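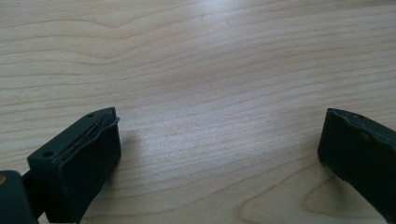
Jevo prepaid: who got the 2000 bonus minutes?

Larysa Harasym
Recharged Tuesday at lunch for the $17 top-up that's meant to come with 2000 bonus minutes. I've received a text congratulating me and precisely none of the minutes. Has anyone's turned up?

Abdelkrim Slaoui
Mine took up to 13 hours. Dial the balance code, the app is a work of fiction.

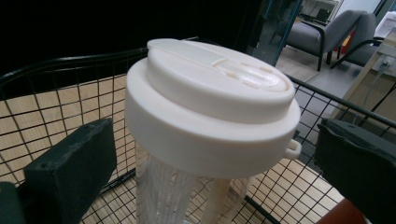

Anitha Shetty
Moderator, Prepaid & Mobile

You have to opt in before you recharge. It's in the terms, under the bit on roaming in case you were enjoying yourself. Reply YES to the offer text first, then pay.

Ville Miettinen
Disagree, Anitha. I never opted in and got the lot. I reckon it depends whether your number was ported over from Trukau. Mine was.

Anitha Shetty
Moderator, Prepaid & Mobile

Ported numbers were on the old plan, Ville, so you're on a different offer with the same name. Their marketing department has a limited supply of names.

Larysa Harasym
Not ported. Got the SIM at the servo in Britlow. Store chat kept me 54 minutes and then asked me to rate my colour preference for the new app.
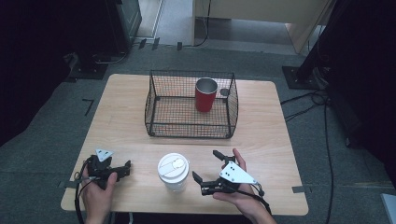
Re: Jevo prepaid: who got the 2000 bonus minutes?

Antonina Tkachenko
Ring them and say "cancel". You get a human straight away, and mine credited the minutes without an argument. They still expire at the end of July, mind, so line up a chatty relative.

Larysa Harasym
Done, minutes are on. Calling Mum.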